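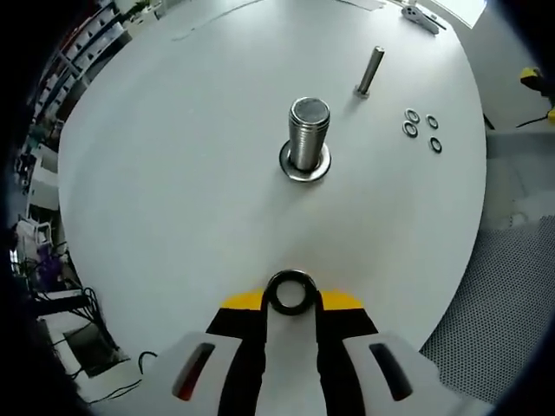 Undside in March — screws or just a light rack?

Jong-dae Koo
posted in Trip Planning, 6:40 pm

So I've got a week off in March and my partner bailed on the Faseck gullies, so now I'm looking at Undside instead. The old topo gives the main fall 118 meters in three pitches. I own eight screws, four of them pretty dull. Is that enough? And does a 60 meter rope reach the tree on the first rappel?

pitchcrow
Eight is fine if you don't sew it up. The 60 reaches, but knot the ends. I came up short there once on an old rope that had shrunk and I did not enjoy it.

mossyboots
Gonna disagree. By March the top pitch is hollow and you're better off with cams in the left wall. I'd carry four screws and a small rack.

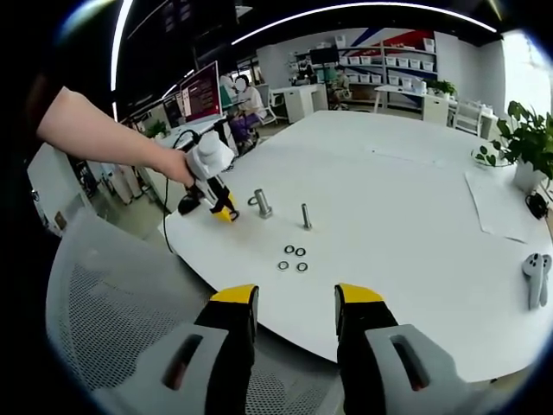 Bolts and rings on the round table.

pitchcrow
Left wall is choss! I pulled a block out of it the size of a microwave. Screws all the way.

mossyboots
You were too low, the good crack starts above the ledge. Kalogeropoulos has it drawn right in his guide — the old topo doesn't.

Jong-dae Koo
OK, that's kind of what I was afraid of. I could bring both, but it's a long walk in and I'm slow with a heavy pack.

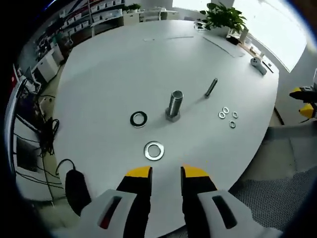 I'm leaning toward six screws and a few mid-size cams, and if the top looks bad I'll just come down from the second belay. Can I still park at Jotport, or is the lot gated until spring?

pitchcrow
Gated last I saw. Park by the bridge, it adds 40 minutes.

1031 views · 6 replies · 2 shares

Related threads
Sharpening screws at home
Faseck gullies, early season conditions
Which 60 meter half ropes last?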